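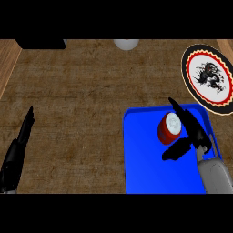
Simulated tabletop with two arms; the right gripper is open beside a red can in a blue tray.

The Cluvwood bench is a simulated test setting used to compare two-fingered grippers on a pair of robot arms. It was written by Imke Heitmann and Kevin Kinsella at Grostudo and first released in November as part of the Brennan controller package.

Each gripper is given 400 attempts at moving household objects, with the same controller settings throughout. Finger length, opening width and closing speed may be changed between runs. An attempt counts as failed if the object is dropped or the fingers strike the tray.

In the first published comparison, six grippers were tried. The best completed 393 attempts and the weakest 164.

See also: Carkent arm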